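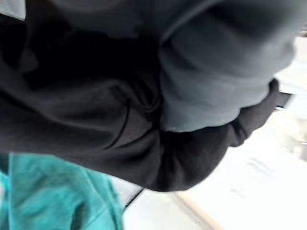 Swimwear brands and who they pick for campaigns — anyone else following this?

saltandsequin
OK I need to talk about the Livholm summer campaign because I have been staring at it all week! They dropped the whole lookbook Friday and it's the first one in years where I wanted to look at the models as much as the suits. Everybody looks like they're having an actual day at the beach. Hair in their faces, one girl laughing so hard her eyes are shut. And the high-neck one-piece in the rust color, oh my gosh.

Did anybody else save half of it to their phone or is that just me?

marla_knits
Not just you. I've got 37 screenshots and I'm a little embarrassed. The rust one is gorgeous but look at the green wrap top too, page two if you're on a computer.

poolside_pete
I'll be the grump. It's nice, but Bisgaard did this exact thing two summers ago, down to the laughing. Same kind of light, same kind of rocks. I liked it better when it was Bisgaard.

saltandsequin
Ooh, I had to go back and look! I see what you mean about the rocks. But the Bisgaard one was so stiff to me, everybody was standing in a row. Livholm let them move around.

poolside_pete
Standing in a row is how you get to see the suit, though. I buy from these pictures. Half the Livholm shots I couldn't tell you if there's a strap in the back or not.

tidepool88
Pete has a point about the straps. I ordered the wrap top off the lookbook and it ties in a totally different place than I figured. Love it anyway! It's so comfortable, and I swam laps in it and it stayed put.

marla_knits
tidepool88 how's the sizing? I'm between a medium and a large in everything.

tidepool88
I went with the large and I'm glad. The band is snug. If you're short in the body you could maybe do the medium.

eken_fangirl
Can I bring up the models themselves for a second? The one with the freckles in the last few shots started out posting her own thrift store outfits. I followed her when she had 1,128 followers and she answered every single comment, mine included (I asked about a belt). Seeing her in a real campaign made me so happy I yelled. She did a small Eken job before this and I hoped somebody would notice!

saltandsequin
The Eken one with the bikes?? I loved that! I had no idea it was the same person.

eken_fangirl
Yes, the bikes! She's in 4 of the pictures and you can hardly see her face in any of them, so I don't blame you.

jo_from_the_lake
I'm happy for her too, but I miss the old account. Now it's all tagged posts and she doesn't talk in the comments much. I get it, it's a job. Still made me kind of sad to scroll through.

eken_fangirl
I don't think that's fair. She still does the long Q&As at night, they just go away after a day. The last one was mostly about soup and it was great.

jo_from_the_lake
OK, I missed the soup one. I take back half.

poolside_pete
Did anyone see Marnano is supposed to be next? Their fall stuff comes out in October and the teaser was all sweaters on a dock.

marla_knits
Sweaters on a dock is exactly my kind of thing. But Marnano charges over 200 for a cardigan and I can knit one — slowly, with mistakes in the sleeves, but I can knit one.

saltandsequin
Post it when you do! And if anybody gets the rust one-piece before me, please tell me whether the color is as orange in person as it is on page one.

tidepool88
My sister has it. More brown than orange, she says. She's wearing it to the lake this weekend so I'll check for myself and come back.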